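Do Cell Safety Checklists Check Anything?
Final report, Robots and Rules seminar
Ruoxi Cai and Florian Grabner
Handed in 11/8/19

1. What we set out to do

Our supervisor, Seraina Plattner, gave us the Kener checklist and asked whether a two-arm sorting cell could pass it. The list has 26 items. We expected a dull month. We spent most of October arguing about what the word "guarded" means.

The cell sorts artificial fruit into a bowl. Nothing in it is heavy or sharp, and that is part of our problem with the checklist, which treats every cell as if it were stacking engine blocks.

2. Walls and reach

Item 4 wants "a fixed barrier on all sides not used for loading." Our cell has pale walls on an aluminum frame, so we ticked the box. But the item never asks how far an arm can reach past the barrier, or where a person's hands go when they put the fruit back. We think a tick here says very little.

Item 9 is worse. It asks for "separate work areas" for each arm. With one gripper at the grapes and the other open toward the bowl, the two are sharing a small table, and sharing it is the whole point of the task. Notburga Ruchti, who runs the lab, told us to write "not applicable." We wrote "fail" — we still think that is the right answer.
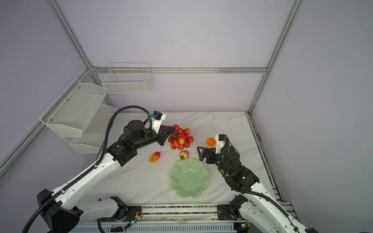

3. Speed limits

The lab rule caps arm speed at 300 mm per second when someone is near. We asked where the number came from and got two different answers. We ran 70 trials under the cap and logged 10 stops, all of them called by the software. A log like that can't tell us if the cap made anyone safer. It only shows that the stops were recorded.

4. What we would change

Drop the yes/no boxes on items 4 and 9 and ask for a measured reach instead. Make the person who fills in the list different from the person who built the cell (we were both). Add a line for cables, which the list skips completely, even though ours loop from the wrists down along the arms.

Aleksandra Jabłońska read a draft and thought we were too hard on Kener. We have left section 2 as it was.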